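Support > Tickets > Filialbetrieb > Ausgabe und Verpackung > Ticket 1572

Ticket 1572: Papiertüte klein, Griff löst sich bei zwei Bechern plus Beilage
Status: in Bearbeitung
Gemeldet von: Latifa Chraibi, Filiale Lullimcombe
Bearbeitung: Oddur Norðdahl, Warenwirtschaft
Angelegt: 2023-12-27
Material: Kraftpapiertüte klein, gedrehte Papierkordelgriffe, Lieferant Gaber

Meldung (Chraibi)
Bei Mitnahmebestellungen reißt der Griff am Klebeblatt aus, meist auf der Seite, auf der der zweite Becher steht. Betroffen ist nur die kleine Tüte. Die mittlere Tüte vom selben Lieferanten zeigt den Fehler nicht. Aus der laufenden Lieferung (3.000 Stück) sind bisher 20 Tüten ausgefallen, davon zwei beim Kunden auf dem Parkplatz. Die Reklamationen an der Kasse wurden ersetzt, Belege liegen in der Tagesmappe.

Rückfrage (Norðdahl)
Bitte angeben:
- Chargenaufdruck auf dem Umkarton
- Lagerort der angebrochenen Kartons
- Reihenfolge beim Packen
- Wird der Rand vor dem Befüllen umgeschlagen oder mit Klebeband gesichert?

Antwort (Chraibi)
Charge ist auf dem Karton nicht lesbar, der Aufdruck ist verwischt. Angebrochene Kartons stehen unter der Theke, Reserve im Kellerraum. Gepackt wird nach Gefühl, je nach Schicht anders. Klebeband kommt an den Rand, wenn der Bon befestigt werden muss.

Prüfung Lager (Norðdahl)
Restbestand laut System 2.230 Stück. Der Kellerraum hat keine Lüftung. Zehn Tüten aus dem Keller und zehn aus dem Thekenbestand mit gleichem Gewicht belastet. Kellerware: vier Ausrisse. Thekenware: ein Ausriss. Feuchte als Mitursache wahrscheinlich, erklärt aber den Ausriss bei der Thekenware nicht vollständig. Reserve wird ins Trockenlager umgesetzt.

Prüfung Packablauf (Serra)
Ablauf an der Ausgabe mitverfolgt. Die Tüte wird häufig am Griff aufgezogen. Das Klebeblatt wird dabei schräg belastet, bevor überhaupt etwas in der Tüte ist. Zweiter Punkt: Wird das Klebeband beim Korrigieren wieder abgezogen, nimmt es die oberste Papierlage mit.

Vorläufige Anweisung bis zur Klärung mit Gaber:
1. Tüte am Boden auffalten und aufrecht auf die Arbeitsfläche stellen.
2. Vorderseite mit der flachen Hand halten, Rand an der oberen Ecke mit Daumen und Fingern fassen. Nicht an den Griffen ziehen.
3. Beilage zuerst, flach auf den Boden. 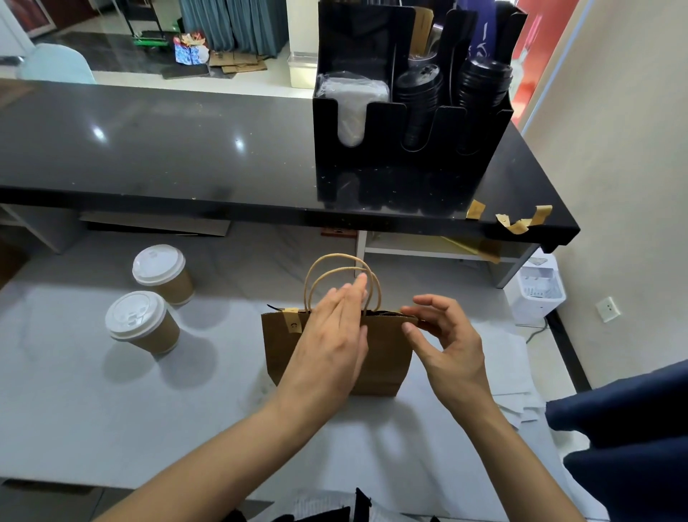

4. Becher erst nach Sitzprobe der Deckel einsetzen, nebeneinander, nie gestapelt.
5. Klebeband nur einmal setzen. Bei falschem Sitz neue Tüte nehmen.
6. Übergabe mit einer Hand unter dem Boden.

Nachtrag (Chraibi)
Anweisung hängt an der Ausgabe. Seit der Umstellung ein Ausriss, Tüte stammte noch aus dem Keller. Bei drei Bechern weiterhin mittlere Tüte.

Nachtrag (Norðdahl)
Gaber hat Muster angefordert, fünf defekte und fünf unbenutzte Tüten sind verpackt. Filiale Omness meldet den Fehler bisher nicht, bezieht aber aus einer anderen Lieferung. Ticket bleibt offen bis zur Rückmeldung des Lieferanten. Wiedervorlage im April, falls keine Gutschrift eingeht.

Ähnliche Tickets
Becherdeckel sitzt nach Lieferantenwechsel locker
Bondrucker Ausgabe: Klebeetikett haftet nicht auf Kraftpapier
Umkartons Oltier ohne Chargenaufdruck
Mittlere Tüte: Mindestbestand Omness anpassen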